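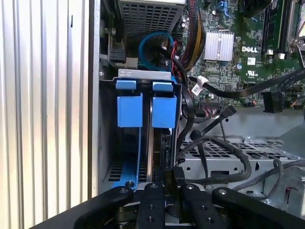 Black fingers inside a Dell computer, near the blue tabs of the drive caddy.

Can a robot take a computer to bits?

People at Meltamex in Te Moana would like you to say yes. Say "maybe" for now, and look at how much work goes into getting the robot ready.

A hard drive is the part that stores your files. In this computer it sits in a blue plastic tray called a caddy. You could learn to pull one out in a minute. A robot has to be told where the caddy is, how wide to open its fingers and how hard to squeeze. Squeeze too hard and plastic cracks. Too softly and the drive drops. 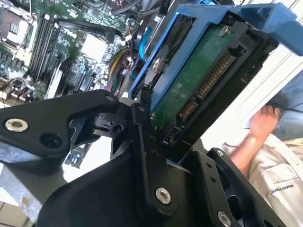
The drive in its blue caddy, gripped. Look for the gold contacts at the end.

The fingers are bolted on with screws, and screws work loose. Darcy McPhee checks them with a hex key every 30 goes. If one finger has shifted even a tiny bit, the robot will carry on as if it hadn't, and miss. It doesn't get a funny feeling that something is wrong. You would.

Cables are the other nuisance. They flop about, and a flopping cable is very hard for a robot to plan for.
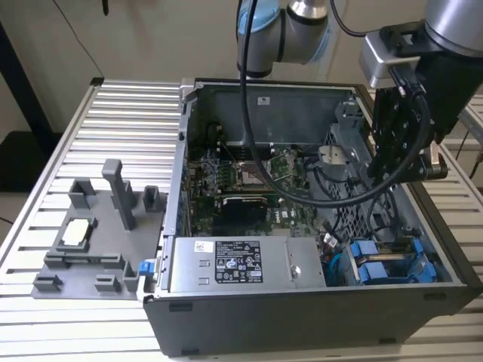 The computer on its side on the slatted table, with 3D-printed holders to the left.

Then there is the table. The computer should lie in the same spot each time, so Aroha Paewai measures where it is before work starts. The grey holders give parts a fixed place too. Move the plate and the robot's instructions are out of date.

So when somebody tells you a robot does a job "all by itself", ask who tightened the screws. Ask who measured the table as well, and what happens when a different computer turns up.

New words
Gripper: the robot's hand.
Caddy: a tray that holds a drive.
Motherboard: the big green board the other parts plug into.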